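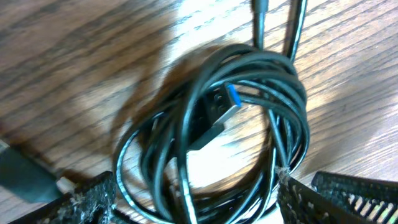

A black cable with a USB plug, coiled on a tabletop.

Nilwood street fair gets its rental deal, 33 tents and all

Short version: the August street fair in Nilwood is on, the rental contract is signed, and the dunk tank is back. Clisen Event Rentals got the job. Signed late afternoon, announced by early evening, and phones at the fair office were busy before supper.

Clisen is bringing 33 pop-up tents, 277 folding chairs, a small stage and one generator truck. Price to the fair is $2590 for the whole package, delivery and pickup included. Vendors pay for their own tables. Same as before on that one.

Deok-su Heo, who books the fair, said the talks ran long over one thing: setup time. The old supplier wanted the street closed the night before. Shop owners on the main block hated that. Clisen agreed to roll in at 5 a.m. and be done by 9.

"They said they could do it in four hours, I said put it in writing," Heo said. "They put it in writing."

Rides are a separate deal. Wullix, the inflatables company, has the kids' end of the street again with two bounce houses and an obstacle course. No slide. The slide was popular but it needs more flat ground than the block has, and last year it ended up half across the pharmacy entrance. Wullix is sending a ring toss and a high striker in its place.
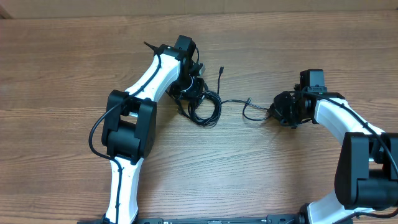
Parking and street closings

Main block closes at 5 a.m. and reopens at 8 p.m. Cars left on the street after closing will be towed, and the tow lot is on the far side of town so please don't. Residents on the two side streets can get in and out from the north end all day. Show a piece of mail if asked.

Free parking behind the school. Shuttle every 20 minutes starting at 10, last one back leaves at 7:30 p.m. Bikes can be locked along the fence by the library, there are no extra racks this year.

Food is mostly settled. Owusu Catering has the big corner spot with the grill and will also run the lemonade stand, which used to be its own booth. Six other food vendors are signed, with one spot still open. Heo wants something that isn't fried. Tacos were mentioned. So was shaved ice, but there is a question about how much power the generator can spare once the stage is running,

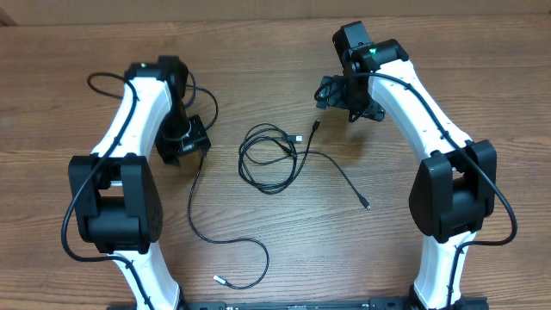 and Clisen will have an answer on that before the last food spot gets handed out. If the load is too much, shaved ice goes on its own small generator and the vendor covers the rental.

Music starts at noon. Three local bands, then a DJ until closing. The stage faces south this time, away from the apartments. There were complaints. Sound check is limited to half an hour and nobody touches a speaker before 10 a.m.

The cotton candy machine and the popcorn cart are both included in the rental, along with supplies for about 7 hours of serving. After that the fair buys its own sugar. The dunk tank needs a hose hookup and the hardware store has offered its spigot, so that's taken care of. Still looking for people willing to sit in it. Sign-up sheet is at the fair office, bring a towel and dry cloths.

Rain plan: tents stay up, rides come down. If theres lightning everything stops and the refund rules in the vendor packet apply. No make-up date.
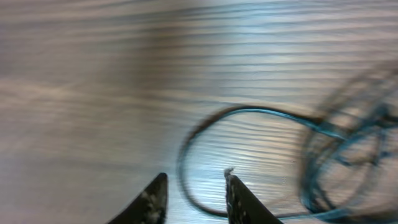
Booth sign-up

Craft and game booths can still apply at the fair office, mornings only, 9 to noon. Spots are given out in the order forms come in. Bring proof of insurence and the deposit, check or cash. Corner spots are gone.

Booth maps go out by email a week before the fair.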